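Notebook, December, 4:40 pm

Pantry shelf sort, continued. Catriona Cowie's position is that the noodles should be sorted by flavor before they go back on the Eldale shelf. My position is that noodles are noodles, but I lost that one at lunch and it is now policy.

Went through the drawer under the Innes kettle first. Five packets past their date, binned. One had a corner open and had been seasoning the drawer for a while. Wiped it out, twice — still smells of shrimp.

Moved everything else to the big table so we could see the labels.

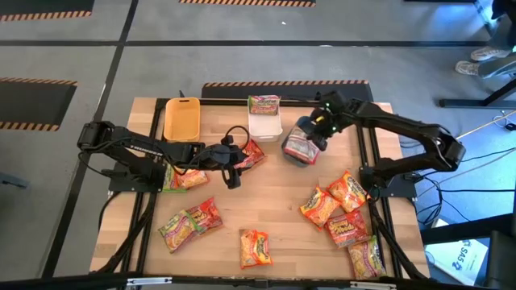
Ramen on the table, orange basket and white bin at the back.

Wrapper color is a poor guide to flavor. Two brands use red for completely different things, and I have now read more noodle packaging than I have read papers this month. Agreed on this much: read the front, ignore the border.

Still open: where the spicy ones live. Catriona says bottom shelf. I say wherever Skorard people can't reach.

To do: label the basket and the bin, find the marker that writes on plastic, ask room 213 for our other basket back. They have had it since the move and keep calling it theirs.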